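4.2. Comparación de pinzas sobre textil blando

La segunda tanda de ensayos abandona los cubos y cilindros de la sección anterior, objetos de una docilidad admirable, y se ocupa de la ropa de cama. El cambio es menos caprichoso de lo que parece. Una sábana carece de pose en el sentido habitual del término, no admite un modelo CAD que merezca ese nombre y, una vez agarrada, modifica por su cuenta el problema que el planificador creía haber resuelto. Los autores que nos precedieron suelen trabajar con un paño de cocina extendido sobre una mesa de color contrastado. Nosotros también lo hicimos durante un tiempo, y los resultados eran excelentes.

El protocolo es el descrito por Pastor y Solheim en el informe interno de Ciltura, con dos modificaciones. La primera es que el punto de agarre se elige sobre la imagen de la cámara de muñeca, sin apoyo de ninguna vista externa. La segunda es que el operador no puede alisar ni ahuecar la tela entre intentos, costumbre muy extendida y rara vez declarada. Cada intento consiste en aproximar la pinza abierta a un pliegue, cerrar, elevar el tejido y mantenerlo en alto mientras el brazo se desplaza en lateral. Se considera válido si la tela sigue entre los dedos al final del desplazamiento. Quedan fuera los casos en que la tela se sostiene por haberse enganchado en un tornillo, que fueron más de los que nos habría gustado publicar.

Se compararon tres configuraciones: la pinza de dedos angulosos accionados por eslabones de aluminio (en adelante, configuración A), la Skular de dedos paralelos con almohadilla de silicona (B) y la misma Skular con las puntas finas que Tiwari suministra como accesorio (C). El controlador Skoradex fue idéntico en todas ellas, con el mismo límite de fuerza y la misma velocidad de cierre. En total se registraron 1021 intentos, de los que 500 corresponden a la configuración A. El desequilibrio se debe a que las almohadillas de B se despegaban y hubo que esperar a los repuestos – el proveedor las describe como permanentes. 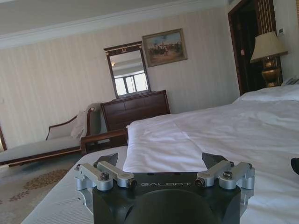

Figura 7. Configuración A sobre ropa de cama blanca, vista desde la cámara de muñeca. Los dedos, abiertos, dejan ver la tela entre ambos.

La dificultad principal resultó ser el contraste. El segmentador, entrenado con tejidos estampados, encontraba pliegues magníficos en cualquier superficie que no fuera la sábana. En las primeras sesiones de noviembre mostró una preferencia sostenida por los dibujos de la alfombra, y hubo que restringir la región de búsqueda a la zona situada entre los dedos y su entorno inmediato. Con esa restricción, la selección del punto de agarre dejó de ser la causa dominante de fallo y pasó a serlo el cierre.

En este punto las tres configuraciones se distinguen con bastante claridad. La A se benefició de la apertura amplia, que tolera errores laterales en la estimación del pliegue, pero sus dedos tienden a empujar la tela hacia abajo cuando la aproximación no es perpendicular a la arruga. La B agarra menos veces y suelta muy pocas: una vez que la silicona hace contacto, el desplazamiento lateral apenas la perturba. La C es la más precisa sobre dobladillos y la menos útil sobre todo lo demás, pues sus puntas atraviesan el pliegue y se encuentran la una con la otra con una firmeza digna de mejor causa.

La cámara de muñeca introduce además una limitación que conviene señalar. Durante los últimos centímetros de la aproximación, la propia pinza ocupa una parte considerable de la imagen y oculta lo que se pretende agarrar. En A, los eslabones laterales restan visibilidad a ambos lados de la carcasa, mientras que el espacio entre los dedos queda despejado. Probamos a retrasar la cámara 13 milímetros en el soporte, lo que mejoró la vista y empeoró la calibración, de modo que volvimos a la posición original y a las quejas originales.

Por último, un subconjunto de 70 intentos de la configuración A se repitió con el control de fuerza desactivado, a propuesta de Solheim, que sospechaba que el Skoradex no aportaba gran cosa en tejidos tan finos. La diferencia observada quedó dentro de la variabilidad entre sesiones. No lo interpretamos como prueba de que el control de fuerza sea prescindible, dado que el umbral se había ajustado para objetos rígidos y nunca llegó a activarse en la mayoría de los cierres. El ajuste específico para textil se aborda en la sección 4.3.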